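Grasach
Koltville

Rice on a tabletop, a short thread. Dry grains are small, hard and light, so they slide ahead of a cloth and collect in whatever edge they meet first.

Order matters. Lift the dishes and packets before touching the grains. A bowl dragged across rice leaves fine scratches in a softer finish. I learned this on a table I had oiled in September.

Textured serving trays are the slow part. Grains sit in the embossing and a flat cloth passes over them. Tip the tray over a sink, tap the underside twice, then go over it with a 2 inch dry paintbrush.

Never start wet. Damp rice leaves starch, and starch dries to a film that needs a second pass. Dry first, water last. 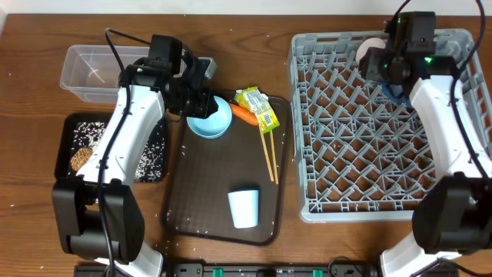
Chopsticks and cups go to the rack after a rinse. Carrots go back to the fridge, unwashed, in the drawer. Snack packets get wiped on both sides, as grains cling to the crimped seam.

A rack with a slotted lattice will drop stray grains onto the counter underneath. Put a towel under it or plan to wipe there too.

My Nadar hand vacuum runs 24 minutes on a charge. Enough for the table and the floor around it. Empty the bin the same evening, rice attracts pantry moths.

Next thread: lentils, which roll.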